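Keep the Ketchup Out of the Fridge, and Other Small Hills

I grew up in a house where the ketchup lived on the table. It sat next to the salt all year and we were all fine. Then I moved in with roommates in Clalville, and I found out there are people who keep it in the refrigerator door and will argue about it for an entire evening.

So here's my opinion, for what it's worth: most of us are way too strict about where food goes, and it makes our kitchens worse. Cold ketchup on hot fries is a sad thing! You wait all that time for the fries and then you cool them off yourself.

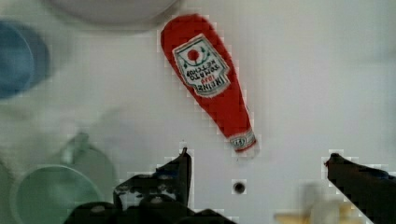

Tomato ketchup, lying down on the job.

I know the label on plenty of bottles tells you to refrigerate after opening, and if a bottle lasts you 11 months, please do. But we go through one in 2 weeks at my place (more in November, when it's soup and grilled cheese every other night), and I'm not going to treat it like raw chicken. Follow the label if you're a slow eater or you worry. I just don't think it should be a moral question.

What bugs me more is the counter thing. Somewhere along the way we all decided that a good kitchen is one with nothing out. I once toured an apartment in Tavel, 660 square feet, and the agent was so proud that every appliance could be hidden behind a door. Where was I supposed to make toast? In the closet? 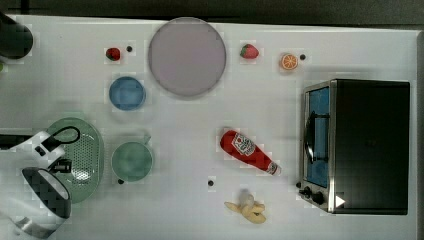 I say leave out what you use. If you make toast every morning, you shouldn't have to drag anything out from under the sink to do it. Same with fruit — I eat more than twice as much of it when I walk past it on the way to the coffee. Hide it in a drawer and I forget I bought it, and then I'm throwing out six mushy peaches and feeling bad about money.

My one exception is mail. Mail does not belong in the kitchen, and I will not be taking questions on that until I've cleared mine off the stove.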